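Notes from the Workroom
Jun 24, 2022

A Second Life for the Little White Shelf

Those of you who came through the Prastau building in February will remember the state of the back corner, where we had piled everything we meant to look at later. I am happy to report that later has finally arrived. We have been going through that pile a piece at a time since the weather warmed up, and I want to tell you about one thing in particular, because several people have asked me about it and because I have grown fonder of it than a person probably should be of a shelf.

It is a small unit, white wood-grain boards on chrome poles, the kind that used to stand in bathrooms and hallways all over town holding towels or telephone books or a fern. It came to us in a box of odds and ends from the Chacko house, along with 13 coat hooks, a lamp with no shade and a very nice set of mixing bowls (those went the same afternoon, sorry!). I very nearly sent the shelf along to the scrap pile myself. Then Senthil Panicker picked up one of the poles, gave it a rub with his sleeve and said it was better chrome than anything he had in his own home, and that was the end of that discussion.

He was right, too. Chrome like this wants very little from you. We use warm water with a drop of dish soap on a soft cloth, then a dry cloth straight after, and we go around the collars with an old toothbrush, as that is where the grime likes to settle. If you have a few rust freckles, a crumpled bit of aluminum foil dipped in water will take most of them off, but go gently and try it on the back of a pole first. Please don't use the green scrubbing pads. I did that once to a towel rail and I still think of it.

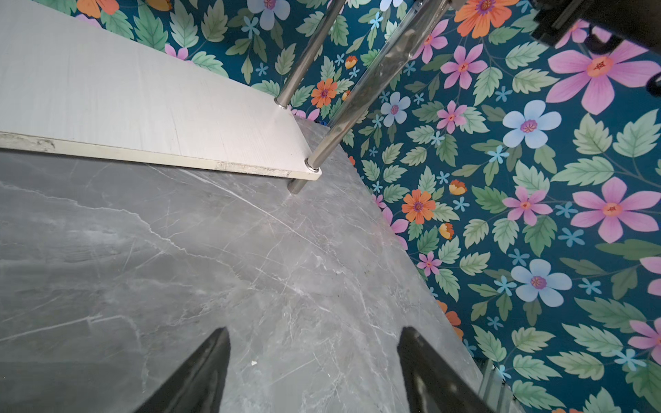

The white shelf on its chrome poles, with the worn edging still to be repaired.

The edging is the real job. The tops of the boards have a pretty grain to them and only need wiping, but a front edge takes all the knocks, and the strip on this one is chipped and scuffed, especially near the corner. We talked it over for longer than I would like to admit. One idea was to touch up the bad patches with a little cream paint and leave it at that, which would be quick and cheap and would look perfectly fine from across a room. The other was to take the whole strip off and iron on a new one, and that is what we have settled on. The roll of edging from Fillitz is a shade whiter than the old, so if we replace one we will need to do them all, or the difference will bother me every time I walk by.

If you have never ironed on edge banding, come and try it, because it is a very satisfying thing to do. You warm the old strip until the glue lets go, ease it off with a putty knife, sand the bare edge lightly, and then press the new strip on with a household iron set to medium. Keep the iron moving, follow behind it with a block of scrap wood, and let everything cool before you trim. Cut your strip an inch too long at each end. I always think I can get away with less and I never can.

We have seven places at the bench for the next repair evening, and the Erau room next door will be open for anyone who would like to bring mending or simply sit and have coffee. Bring your own iron if you can spare one, preferably an old one, as the glue does get on the plate. Tea towels and soft rags are also very welcome, and if anybody has a spare shelf collar for a chrome pole tucked away in a kitchen drawer, I would dearly love to see it.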